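Basing 28mm skirmish figures - filler or cork?

mudlark_5
Aug 17, 2002

Right, I've finally finished painting the Prellard river militia (30 of the little beggars, I started them last September) and now I'm stuck on the bases.

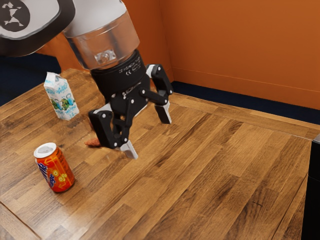

My first lot were done with wall filler and sand and they looked lovely for a month, then the filler started lifting at the edges and taking the grass with it. Nirodbridge is a boggy sort of board so I want mud, reeds, a bit of standing water. Is everybody using cork now or am I daft to bin the filler?

Tin Hussar
Cork every time. Tear it, don't cut it, glue it down and leave it overnight before you touch it with paint. I did eight Effiong pikemen that way and they've been to every club night since without losing a crumb.

grotbag
Have to disagree with TH there. Cork is great for rocky stuff but for a marsh it looks like your militia are all stood on little cliffs! Filler is fine if you mix some PVA and brown paint into it. The paint matters more than you'd think, any chip shows brown and you never notice it.

mudlark_5
Didn't put any PVA in mine, just water. That might be my answer. What about the plastic bases, do you scuff them first?

grotbag
Yes, quick rub with coarse sandpaper. Wash the figures beforehand too if you're fiddling about with them bare handed.

Tin Hussar
I still say filler cracks. Had a whole Pivum warband go on me in the car, PVA and all, and I was picking bits out of the foam for weeks. Each to their own but I won't go back.

old_pewter
How thick were you putting it on TH? Mine's a thin smear and it's never budged. If you need height, put a bit of card under it (or cork, to keep the peace). For the water I use gloss varnish, five thin coats, and let each one go properly hard or it clouds.

Tin Hussar
Thick-ish. Fair point.

mudlark_5
Going to try grotbag's mix on the spare bases before I risk the officers. Anybody know what to use for reeds? I've got an old paintbrush I could chop up but the bristles are black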